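Why does soap get rid of grease when plain water can't?

Hi, it's Sunee again! Last month a reader asked me why her hands stayed slippery after she ate buttery popcorn, even though she held them under the tap for ages. Great question, because I make soap in my kitchen and I think about this stuff way too much.

Water and oil don't like to mix. Pour a little cooking oil into a glass of water and it floats on top in a shiny layer. Stir it as hard as you want, and it will float right back up.
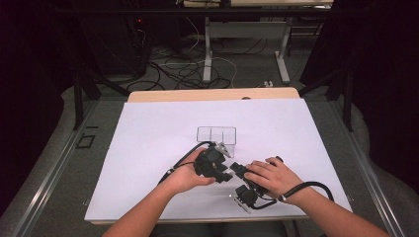
Soap is made of super tiny pieces called molecules, and each one has 2 ends. One end loves water. The other end loves oil! So the oily ends grab onto the butter, the watery ends hang onto the water, and they make a little ball with the grease stuck inside. Scientists call that ball a micelle (say it like "my-SELL"). Then you rinse and away it goes.

Want to try it? Ask a grown-up for a jar with a lid, some water, a spoonful of cooking oil and a squirt of dish soap. Shake it up and tell me what you see!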